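**Flusthorpe centre reports on first comparison of hand-held grippers**

The Bandara Centre for Applied Handling in Flusthorpe has completed the first stage of a comparison between two hand-held grippers, each fitted with a wide-angle camera. The work was carried out in October and forms part of a wider study of tools used to record human movements for the training of robot arms.

The two tools were supplied by Mandeck and Cotitz. Each was used for 800 short recordings, in which an operator picked up an item, moved it and set it down again. A recording was accepted only if the item remained in view of the camera throughout. The Mandeck tool is the lighter of the two and draws its power through a cable, while the Cotitz tool carries its own battery.

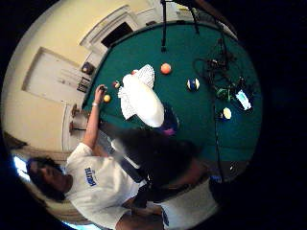
Test sites were chosen to differ from the centre's own laboratory, where lighting and work surfaces are closely controlled. The centre asked for ordinary rooms with furniture in place, and for surfaces of more than one colour and texture. Billiard balls on green felt, with a rumpled white cloth among them, present a gripper with hard, round items and soft material on a single table. Black cables looped across the same felt also take up space in which an operator might otherwise work, and the centre has asked both suppliers to consider shorter leads.

Of the 1,600 recordings made, 1,112 were accepted. Most of those rejected were lost when the operator's hand or forearm covered the item. The centre has not yet published separate results for each tool, as 35 recordings are being checked a second time.

"We wish to know how these tools perform in the places where people would use them," said Imani Lindgren, who leads the study. "The figures for each supplier will be released together."

A second stage, comparing two camera mounts on the same grippers, will consist of a further 900 recordings. Applications from owners of suitable premises in Flusthorpe may be made in writing to the centre.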